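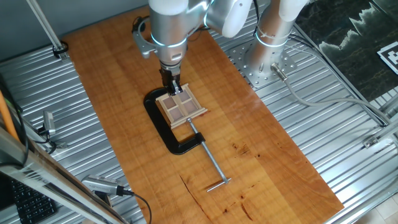 Ticket 3712: small window frame goes out of square when clamped

17/06/2019, by Waltirley Model Workshop
6 min read

Status: solved, one point still open
Kit: Prurncombe house, front windows
Reported to: Grototen parts desk

Problem as first reported

We are building the Prurncombe house for a display, and the windows are the small ones in light wood with the crossbars and four panes. The panes are a translucent sheet of pinkish-brown tone. When I glue the outer frame and put it in the C-clamp on the work board, it looks good for the first minutes. After I take the clamp away, one corner has moved and the frame does not go into the opening of the wall. If I push it in by force, the crossbar makes a small bend and the pane lifts from its groove.

I have made three frames in this way and all three have the same fault, always at a lower corner. I do not think it is the wood, because the loose parts lie flat on the glass when I check them before the glue.

What we use: wood glue of the ordinary white kind, a black C-clamp with a long screw and a sliding handle bar, and the big wooden board with the reddish grain. The board has some knots and a long dark line in one part which looks like a crack. I mention it because the parts desk asked what is under the frame.

Log

Entry 1. The parts desk answered and asked to measure both diagonals of a finished frame. I did this with the steel ruler. They are not the same on any of the three frames. So it is out of square, and it is not only the wall opening which is too small. I had a suspicion about the opening before, and I must say sorry to the person who cut it.

Entry 2. Asked by the desk: "Is the board flat?" I put the ruler on its edge along the grain and looked for light under it. Along the grain it is flat enough. Across the grain there is a little light near the dark line. I moved the work to the other half of the board and made a new frame. Same fault, maybe a little smaller. I keep the new place anyway.

Entry 3. Tried less pressure. I turned the screw only until the pad touches the wood and then a quarter turn more. The corner moved less, but now the glue joint was weak and opened when I pressed on it with the thumb. So less pressure alone does not help us.

Entry 4. Tried to change the order of the work. Before, I put the panes in first and closed the frame around them, as the kit sheet says. Now I glued the frame with the crossbars only, and left the panes for later. Result: frame is nearly square. The pane sheet is perhaps cut a little too big and pushes the frame open from inside. I wrote this to the desk and asked for the correct size.

Entry 5. The desk says the sheet in our kit comes from lot 425, and in this lot the panes were cut with no gap at the sides. They advise to sand the long edge of every pane lightly and to try it dry. I used a fine paper on a flat block, only some strokes, and tested after every few. It is slow work. The sheet takes scratches very easily, so I keep the protective paper on one side until the end.

Entry 6. New frame with sanded panes, glued and clamped in the old way. Better, but the same lower corner still moves when I tighten. This was a disappointment. I was sure that we had found it.

Entry 7. I looked at the corner during the tightening, with the lamp close. When the screw turns, the pad wants to turn with it for a moment before it holds. The pad of this clamp should swivel freely and it does not, there is old glue in the joint of it. A big piece of wood does not feel this. A window frame which weighs nothing feels it very much, and the corner is pulled to the side.

Entry 8. Cleaned the pad. Warm water did nothing. I scraped the old glue with a wood stick, then with the back of a knife, and put one drop of light oil and wiped it very well, because oil on the light wood makes a spot that does not go away (I have one such window from February and it is now on the back side of the house). The pad turns freely now.

Entry 9. Made a frame with the clean pad, sanded panes, and a small flat piece of scrap wood between the pad and the frame. The scrap wood has a strip of baking paper on it so that it does not stick. Left it 33 minutes in the clamp and then lying under a flat weight until the next morning. Both diagonals are equal by my ruler. It goes into the wall opening with light pressure of the finger and comes out again.

Entry 10. Repeated the same with a second frame to be certain. Also good.

What was wrong, for the people who find this ticket later

There were two faults together, and each one hid the other. The panes were a little too wide and pushed from inside. The pad of the clamp did not swivel and pulled the corner when the screw was turned. The board near the dark line is perhaps a third cause but a small one, and I did not test it alone.

How we do it now

Check the pad with the finger before every frame. It must turn without resistance.
Work on the flat half of the board, with the grain going along the length of the frame.
Sand the panes and try everything dry. If you must push, it is too big.
Scrap wood and baking paper between pad and frame.
Tighten slowly and hold the frame with two fingers until the pad has a grip.
Measure the diagonals while the glue is still soft. After 18 minutes with our glue it is too late to correct.

Still open

The three old frames. I tried to open one with steam from the kettle and the joint did open, but the pane became cloudy on one side, so I do not recommend this with the panes inside. The desk at Grototen offered to send new sheet and new strips for the outer frame. I asked that they send the sheet from a different lot, and that they write on the kit page that panes of this lot must be sanded. The first is confirmed. For the second I have no answer yet.

The colleagues at Brunton have the same kit and have not started the windows. I sent them this log, and I will add their result to the ticket when they write back.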